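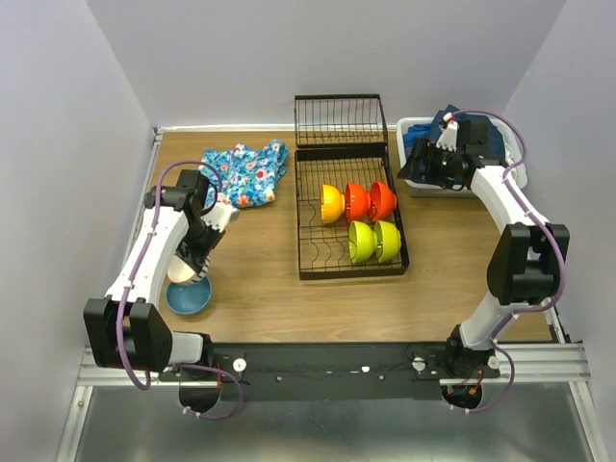 Dish Racks and Small Kitchens: Does the Two-Tier Design Save Space?
Gwion Ifans, Household Design, October 7, 2020

Rack makers like to say that a second tier doubles what you can dry on the same stretch of counter. I doubted it before I started and I doubt it more now. For this project I looked at how students in Estham Hall put away bowls after dinner, and I sent out a short survey. I got 57 replies.

The trouble is bowls. Wire dividers are made for plates. A plate slides in and stands up. A bowl has to go in on its side, and a deep one takes the room of several plates. Once the lower tray has a row of bowls in it, the next one ends up on the table beside the rack, and the space you were supposed to save is gone.

The upper basket did not help much. Most people who answered said they kept it for cups or left it empty. Two said they had taken it off. The Saketti catalog calls this part "flexible storage," a phrase I could not find explained anywhere in its pages.

I also asked about towels. A cloth kept in a basket at the back of the table is easy to forget, and it has to be reached for over everything else. Moving it to the front would cost nothing, but I have no numbers on whether people would use it more.

My survey has weak points. It covers one building, and I did not ask how many people share each kitchen. The Lehtinen rack, which has wider gaps, was out of stock, so I could not compare it. I would not buy a second tier on the evidence I have.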